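カテゴリー:公共サービスのデザイン / 書き方 / フォーム

申請フォームのエラーメッセージを書き直す手順

カラボ・フォーリー(Karabo Fourie)
2026年6月

この記事では、役所のオンライン申請フォームに出るエラーメッセージを、ひとつずつ調べて書き直す方法を説明します。私はフルトポート市(Fultport)の申請サービスの仕事で、この作業を最初から最後まで担当しました。日本語は私の三番目の言語です。そのため、私が読んで迷うメッセージは、ほかの人も迷うかもしれないと考えるようになりました。文章に少し硬いところがあると思いますが、どうぞ読んでください。

対象は、すでに動いているフォームです。新しいフォームを作る場合にも使えますが、手順1と手順2は形が変わります。必要な道具は表計算ソフトと、テスト用の環境だけです。プログラムを書く能力はいりません。ただし、フォームの設定を変更できる人が近くにいるほうがよいです。

始める前に決めること

まず、どのフォームを扱うかを決めます。全部のフォームを一度に直そうとすると、途中で止まります。私たちは「住所変更の届出」だけを選びました。画面は8つあり、利用者が多く、窓口への電話も多いフォームでした。

次に、誰が最後に文章を承認するかを決めます。役所では、担当課、法務の係、広報の係がそれぞれ意見を持っています。意見を聞くことと、承認することは別の仕事です。承認する人の名前を一人だけ書いてください。私たちの場合は届出を担当する課の係長でした。この名前を作業用の表のいちばん上に書いておくと、後で相談が短くなります。

最後に、変更してよい範囲を確認します。メッセージの文字だけを変えられるのか、表示の位置も変えられるのか、入力のルールそのものも変えられるのか。私たちが使っているフォーム作成ツールのErnovでは、文字は管理画面から変えられますが、表示の位置は開発会社のFuentealbaに頼まなければなりませんでした。頼むものは費用と時間がかかりますので、別の列に記録しておきました。

手順1 いまのメッセージを全部集める

管理画面からメッセージの一覧を書き出せる場合は、それを使います。書き出せない場合は、自分で間違いをおこして集めます。

自分でおこすときは、次の間違いを各項目で試してください。

・何も入力しないで次へ進む
・文字数を多くしすぎる、少なくしすぎる
・全角と半角を逆にする
・数字の項目に文字を入れる
・存在しない日付を入れる(2月30日など)
・未来の日付、とても古い日付を入れる
・前の画面と合わない内容を入れる
・大きすぎるファイル、違う形式のファイルを添付する
・途中で長い時間放置してから送信する
・ブラウザの「戻る」を押してから送信する

一覧を書き出せる場合でも、私は両方をすることをすすめます。私たちの書き出しには52のメッセージがありました。しかし、手で試したところ、一覧にない英語のメッセージが画面に出ました。ファイルを添付する部品が独自に持っているもので、管理画面からは見えません。

集めたメッセージは、表に一行ずつ入れます。列は次のとおりにしました。

番号
画面の名前
項目の名前
どんな入力をしたときに出るか
いまのメッセージ(一字も変えずに写す)
表示される場所
新しいメッセージ
承認した日
メモ

「一字も変えずに写す」は大事です。句点があるかないか、「下さい」か「ください」か、かっこが全角か半角か、こういう違いも後で直す対象になります。写すときに自分で直してしまうと、どこを変えたのかわからなくなります。私は最初の日にこれを失敗して、午後に全部やり直しました。

手順2 どのメッセージがよく出ているかを調べる

記録(ログ)が残っているなら、メッセージごとの回数を出してもらいます。個人の入力内容は必要ありません。「どのメッセージが、どの画面で、何回出たか」だけで足ります。依頼するときも、そのように書いたほうが早く出してもらえます。個人情報を含むかどうかの確認に時間がかかるからです。

回数のほかに、同じ人が同じメッセージを続けて見た場合を調べられると、とても役に立ちます。一回だけ見て直せたなら、そのメッセージはたぶん働いています。三回続けて見た人がいるなら、読んでも直し方がわからなかったのでしょう。私たちの記録では、電話番号の項目でこれがいちばん多かったです。当時のメッセージは「入力形式が不正です。」でした。

記録がない場合は、窓口と電話の担当者に聞きます。「困っているメッセージはありますか」と聞くと、「特にありません」と答える人が多いです。聞き方を変えて、「最近、フォームのことで電話をもらったとき、お客様は何と言いましたか」と聞いてください。具体的な場面を思い出してもらうと、話が出てきます。Sostimside地区の窓口では、この質問ひとつで三十分の話が聞けました。そこで初めて、マンション名を入れる項目でローマ数字の「Ⅱ」が使えないことを知りました。

手順3 分類する

集めたメッセージを種類ごとに分けます。私は次の五つを使っています。

A 入力がない
B 形式が違う
C 内容が正しくない、または条件に合わない
D ほかの項目と合わない
E 利用者のせいではない(通信、時間切れ、システムの故障)

Eを分けることが特に重要です。古いメッセージでは、システムの問題なのに「入力内容をご確認ください」と書かれていることがあります。利用者は自分の入力を何度も見直しますが、直すところはありません。これはとても失礼なことだと私は思います。

分類をすると、同じ種類なのに書き方が違うメッセージが見つかります。私たちのAの中には、「必須項目です。」「入力してください」「未入力です」「○○は必ずご入力下さい。」がありました。四つの時期に、四人の人が書いたのだろうと思います。

また、ひとつのメッセージが多くの原因に使われていることもあります。「入力形式が不正です。」は、ハイフンがあるとき、全角のとき、けたが足りないとき、空白が入っているとき、全部で同じものが出ていました。この場合は、原因の数だけ行を増やします。原因を分けて表示できるかどうかは、まだ考えなくてよいです。表の上では分けておきます。

手順4 入力のルールを疑う

書き直す前に、もうひとつすることがあります。そのエラーは本当に必要か、ということです。

電話番号のハイフンは、システムが取りのぞけばよいです。全角の数字は、システムが半角に変えればよいです。郵便番号の後ろに空白がついていても、意味は変わりません。こういうエラーは、メッセージをよくするより、なくすほうがよいです。

私たちは表に「なくせるか」という列を足して、はい・いいえ・不明を書きました。「はい」になったものをFuentealbaの担当者と見て、設定だけでなくせるものから順番に対応してもらいました。この会議は一時間の予定でしたが、二回必要でした。氏名のふりがなを、ひらがなで書いてもカタカナで書いても受けつけることにするかどうかで、意見が分かれたためです。受けつけてから変換する、ということになりました。

ここで29の行が残りました。書き直すのはこの29です。

不要な項目が見つかることもあります。FAX番号の項目は、形式のエラーがよく出ているのに、課の中でその番号を使っている人が見つかりませんでした。項目を消すには別の手続きが必要でしたので、今回は任意の項目に変えるだけにしました。 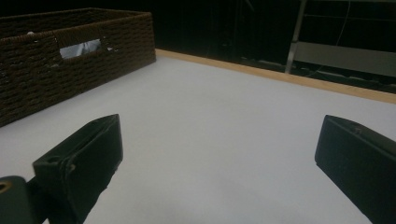 手順5 文の型を決める

一行ずつ自由に書くと、また書き方がばらばらになります。先に型を決めます。

Aの型
「(項目の名前)を入力してください」
選ぶ項目なら「(項目の名前)を選んでください」
添付なら「(書類の名前)の画像を添付してください」

Bの型
「(項目の名前)は、(正しい形)で入力してください」
必要なら例をつけます。「例:0312345678」

Cの型
「(項目の名前)は、(条件)にしてください」
日付なら「引っ越した日は、今日より前の日付にしてください」のようになります。今日を含むかどうかで迷う人がいますので、含むときは「今日か、今日より前の日付」と書きます。

Dの型
「(項目1)と(項目2)が合っていません。(どちらを、どうするか)」

Eの型
「(何がおきたか)。(入力した内容は残っているか)。(次に何をすればよいか)」

文の最後の句点については、一文だけなら句点なし、二文以上なら句点あり、と決めました。どちらでもよいことですが、決めておかないと、承認のときに毎回話題になります。

項目の名前は、画面に書いてある名前と完全に同じにします。画面では「お引っ越し日」、メッセージでは「異動年月日」というフォームを見たことがあります。行政の中では同じ意味ですが、利用者には別のものに見えます。私も、最初に「異動」を辞書で調べたとき、会社の中で部署が変わることだと理解しました。

手順6 書き直す

いよいよ書きます。順番は、手順2で回数が多かったものからです。全部が終わらなくても、多いものから公開できます。

書くときに私が気をつけていることを書きます。

「不正」という言葉は使いません。システムを作る人にとっては「正しくない」という意味だけですが、普通の人が読むと、悪いことをしたように感じます。「無効」もできるだけ避けます。「エラー」は、画面の上の見出しで一度使うだけにします。

敬語は軽くします。「ご入力くださいますようお願い申し上げます」は丁寧ですが、長くて、何をするかが後ろに行ってしまいます。「入力してください」で十分に丁寧です。この点は、同僚の日本人から「冷たく見えないか」という心配が出ました。手順8の確認で利用者に聞いたところ、冷たいと言った人はいませんでした。

二重の否定は使いません。「半角数字以外は入力できません」は、「半角の数字で入力してください」にします。外国語として日本語を読む人は、否定が二つあると止まります。「〜でない場合を除き」のような文も同じです。

「半角」「全角」という言葉は、できれば使いたくないです。知らない人がいますし、スマートフォンでは切りかえの方法が機種で違います。手順4でエラーをなくせば、使わなくてすみます。どうしても必要なときは、例をいっしょに出します。

法律の言葉は、残す必要があるものだけを残します。法務の係と話すときは、「この言葉を変えてもよいですか」と聞くよりも、「この言葉がなくなると、届出の効力に影響がありますか」と聞くほうがよいです。私たちの場合、影響があると言われた言葉は二つでした。「世帯主」と「転出予定日」です。この二つはそのまま残して、項目の下に短い説明をつけました。

具体的な例を見てください。

前:入力形式が不正です。
後:電話番号は、市外局番から数字で入力してください 例:0312345678

前:必須項目です。
後:新しい住所の番地を入力してください

前:日付エラー
後:引っ越した日は、今日か、今日より前の日付にしてください

前:使用できない文字が含まれています。
後:建物の名前に「Ⅱ」のような記号は使えません。「2」や「II」に変えてください。

前:添付ファイルが無効です。
後:このファイルは大きすぎて送れません。写真を小さくするか、撮り直してから、もう一度添付してください。

前:セッションタイムアウトが発生しました。入力内容をご確認ください。
後:操作がない時間が長かったため、画面を閉じました。入力した内容は残っていません。お手数ですが、最初からやり直してください。

最後の例は、正直に言って、よい体験ではありません。入力した内容を残しておくことが本当の解決です。しかし、残っていないなら、残っていないと書くべきです。私たちのフォームでは、何も操作しないで600秒たつと画面が閉じる設定でした。書類を探しに行く人には短すぎます。この時間をのばす相談を、いましています。

手順7 表示のしかたを確認する

文章がよくても、見えなければ読まれません。次のことをテスト環境で見てください。

メッセージは、間違いのある項目のすぐ近くに出ていますか。私は項目の名前の下、入力欄の上をすすめます。入力欄の下に出すと、スマートフォンではキーボードに隠れることがあります。

画面のいちばん上に、間違いのまとめが出ていますか。まとめの文と、項目のそばの文は、同じ文にします。まとめの文を押すと、その項目に移動するようにします。

色だけで伝えていませんか。枠が赤くなるだけでは、色の区別がむずかしい人に伝わりません。文字が必要です。

画面を読み上げるソフトで、メッセージが読まれますか。項目に移動したときに、項目の名前とメッセージの両方が読まれるのがよいです。これは開発会社に聞くだけでなく、自分の耳で聞いてください。私は初めて聞いたとき、「例:0312345678」が大きな数として読まれて、とても驚きました。例の番号をどう読ませるかは、まだ完全には解決していません。

文字を大きくしたとき、メッセージが切れていませんか。Ernovの初期設定では、メッセージの高さが一行分に固定されていて、二行目が見えませんでした。同じツールを使っている方は、管理画面の「表示」の中にある「高さを自動で調整する」を見てください。

消えるのが早すぎませんか。入力を始めた瞬間にメッセージが消える設定だと、例を見ながら入力することができません。次へを押して、もう一度確認するまで残しておくほうがよいです。

手順8 人に使ってもらう

大きな調査はいりません。五人でも多くのことがわかります。できるだけ、役所の仕事をしたことがない人に頼みます。日本語を母語としない人が一人いると、さらによいです。

頼み方は次のようにします。

1 架空の住所と名前を書いた紙を渡します。自分の情報を使ってもらう必要はありません。
2 紙の中に、わざとエラーになる内容を入れておきます。たとえば、建物の名前に「Ⅱ」を使います。
3 「いつものように届出をしてください」とだけ言います。エラーが出ることは言いません。
4 エラーが出たら、黙って待ちます。
5 直せたかどうか、何回で直せたか、声に出した言葉を書きます。
6 最後に、「さっき、赤い文字が出たとき、何をすればよいと思いましたか」と聞きます。

四番が私にはいちばんむずかしいです。相手が困っていると、すぐに助けたくなります。私は手に飲み物を持つようにしています。話したくなったら飲みます。

「わかりやすいですか」とは聞きません。多くの人は「はい、わかりやすいです」と答えてくれますが、それは親切で言っているのかもしれません。

私たちの確認では、電話番号と住所は全員が一回で直せました。うまくいかなかったのはDの種類です。「引っ越した日と届出の種類が合っていません」を見て、三人が引っ越した日を直しました。実際に直すべきなのは届出の種類でした。文の後ろに「まだ引っ越していないときは、届出の種類で『これから引っ越す』を選んでください」を足したら、次の人は届出の種類のほうへ戻りました。一人だけの結果ですから、公開の後の記録も見るつもりです。

確認の後に文を変えたら、表のメモに理由を短く書いてください。半年後に「なぜこの文は長いのか」と必ず聞かれます。

手順9 承認をもらう

表をそのまま送らないでください。承認する人は忙しく、表の列の意味を覚えていません。私は、前の文と後の文を並べ、そのメッセージが出る画面を横につけた資料を作りました。一度に見てもらう量は十行までにしました。

返事の期限を書きます。期限までに意見がなければ進めてよいか、それも先に確認しておきます。口で言うだけでなく、メールに書いておくほうが安心です。

言葉の好みについての意見は、手順5の型に戻って話します。型に合っているなら変えません。型そのものが悪いという意見なら、型を変えて、全部の行を直します。一行だけ特別にすると、次の担当者がそれを見本にしてしまうおそれがあります。

手順10 公開して、数を見る

公開は、窓口がひまな曜日の朝にします。月の初めと年度の変わり目は避けてください。公開した日に、もう一度手順1の間違いを全部自分で試します。テスト環境で正しくても、本番では古い文が残っていることがあります。私たちは、英語版の画面にだけ古いメッセージが残っていて、二日後に気づきました。

見る数は二つです。メッセージが出た回数と、同じ人が続けて見た回数です。前の月だけと比べると、季節の影響を受けます。引っ越しは春に多いので、できれば前の年の同じ月とも比べてください。私たちは9月にまとめて比べる予定で、その後でこのページに結果を足します。

電話の担当者にも、公開の日を前もって知らせます。担当者が古いメッセージの文で案内の紙を作っていることがあるからです。Sostimsideの窓口では、机の横にその紙がはってありました。新しい一覧を印刷して、同じところにはってもらいました。

よくある質問

いくつかの市の方から、メールで質問をもらいましたので、答えを書いておきます。

やさしい日本語の版を別に作るべきですか。
私は、エラーメッセージについては別に作らなくてよいと考えています。最初からやさしく書けば、ひとつで足ります。制度の説明のページは別の話です。

漢字にふりがなは必要ですか。
あるほうがよいです。ただし、ツールによっては、ふりがなが二重に読み上げられます。公開の前に耳で確認してください。

メッセージの前に「申し訳ありません」をつけるべきですか。
Eの種類で、こちらの故障のときだけつけています。利用者が番地を入れ忘れたときに役所が謝ると、少し変に聞こえます。

一つの項目に二つの間違いがあるときは、両方出しますか。
先に直すべきほうを一つだけ出します。電話番号で文字が入っていて、けたも足りないなら、文字のほうを出します。

作業にどのくらいの日数がかかりますか。
フォームの大きさよりも、承認の回数で決まります。私たちの場合、集めて書く作業は二週間で終わり、承認にはその倍かかりました。

表のひな型がほしい方は、手順1の列の名前をそのまま写して使ってください。手順4の「なくせるか」の列は、「表示される場所」の右に入れると見やすいです。

タグ:エラーメッセージ、オンライン申請、やさしい日本語、Ernov、アクセシビリティ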